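Die Mikrowelle braucht keinen Computer

Meinung

Wer eine neue Mikrowelle sucht, landet schnell bei Geräten mit Display, Sensortasten und einer Liste von Automatikprogrammen. Ich halte das meiste davon für überflüssig. Ein Drehknopf, eine Tür, ein Teller, der sich dreht: Mehr muss ein solches Gerät nicht haben.

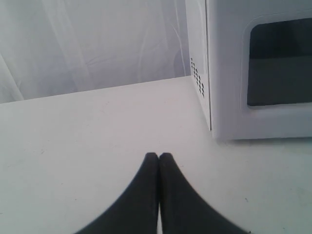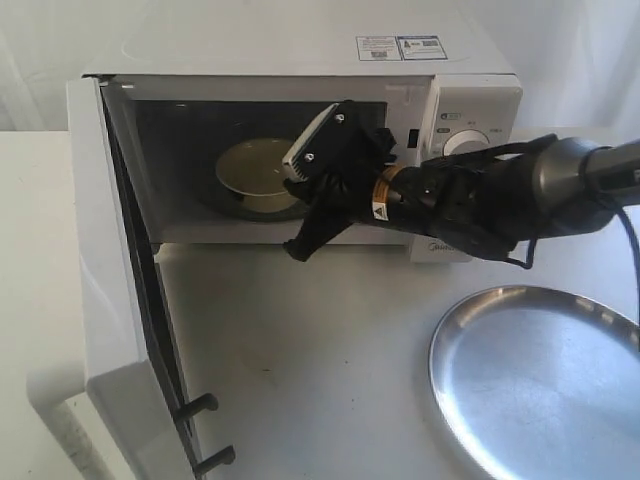
Weiße Mikrowelle auf weißem Tisch

Vor zwei Jahren bin ich umgezogen. In der neuen Wohnung stand ein Einbaugerät von Plernia mit 17 Programmen. Es gab eines für Popcorn, eines für Fischfilet, eines für »Gemüse, frisch« und ein anderes für »Gemüse, gefroren«. Benutzt habe ich genau eine Taste, nämlich die, mit der man 30 Sekunden hinzufügt. Wenn ich Suppe aufwärmen wollte, habe ich sie viermal gedrückt. Die Anleitung habe ich einmal aufgeschlagen, um die Uhr von Winterzeit auf Sommerzeit zu stellen, und im Herbst dann nicht mehr.

Im Januar fiel das Bedienfeld aus. Das Gerät selbst hätte vermutlich noch geheizt, es ließ sich nur nicht mehr starten. Für die neue Elektronik samt Einbau verlangte der Kundendienst 422 Euro. Für diesen Preis bekommt man mehrere einfache Mikrowellen. Ich habe abgelehnt und eine mit Drehknopf gekauft.

Der Einwand, den ich am häufigsten höre, lautet, ein Drehknopf sei ungenau. Das stimmt. Zwischen einer Minute und anderthalb liegt bei solchen Knöpfen wenig Weg. Beim Aufwärmen von Resten stört mich das kaum. Kein Mensch wiegt seinen Milchreis vom Vortag ab, bevor er ihn in die Schüssel gibt. Man dreht, schaut nach, rührt um und dreht noch einmal.

Wichtiger als die Programme finde ich Dinge, die im Prospekt selten vorkommen. Passt ein tiefer Teller hinein, ohne am Rand anzustoßen? Lässt sich der Drehteller herausnehmen und im Becken abspülen? In welche Richtung geht die Tür auf, und bleibt daneben noch eine Fläche zum Abstellen? Eine Tür mit Anschlag links gehört nicht direkt an eine linke Wand, das merkt man sonst jeden Tag. Auch nach den Lüftungsschlitzen sollte man schauen, bevor man das Gerät in eine Nische schiebt.

Für manche Leute sind die Programme sinnvoll. Wer oft große Stücke auftaut, ist mit einer Gewichtsautomatik besser bedient als ich mit meinem Knopf. Und wer schlecht sieht, kommt mit fühlbaren Tasten vielleicht besser zurecht als mit winzigen Zahlen rund um einen Regler. Eine glatte Glasfläche ohne jede Erhebung hilft ihm allerdings auch nicht.

Ich würde mir wünschen, dass die einfachen Geräte in den Läden wieder auf Augenhöhe stehen. Bei uns findet man sie im untersten Regal, hinter den Wasserkochern.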